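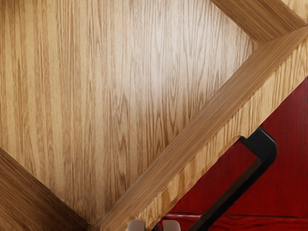 Slide 2: What went wrong

Notes for Preben. Kazimír takes questions at the end.

The job is simple to describe. The arm finds a drawer, gets its fingers to the front and pulls it open. We ran it 435 times in simulation for the Altumport release, all in May.

The fault was in the stop check. If the drawer jammed, the arm was meant to sense the load and let go. In four runs it carried on pulling. The force limit had been set in one settings file and then overwritten by an older one when the controller restarted — so the log said the limit was on, and it was off.

Pause here. People will want to write that down.

Slide 3: How we found it

Nothing broke, as these were simulated runs. Kazimír was checking the joint loads for another reason and saw four peaks well above the limit.
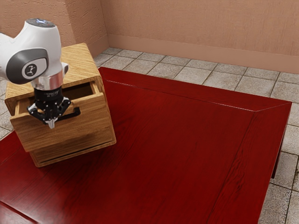
All four came after a restart, and none of the other runs did. Once we had that, finding the old file took an afternoon. It had been left over from the Corow trials.

Slide 4: What we changed

The controller now reads the limit back after every restart and won't move until the value matches. The old file is gone. We also added a jammed drawer to the standard test set, which we should have had from the start.

Skirkville will ask if their arms are affected. They are on the same version, so yes, until they update — give them the contact address on the last slide.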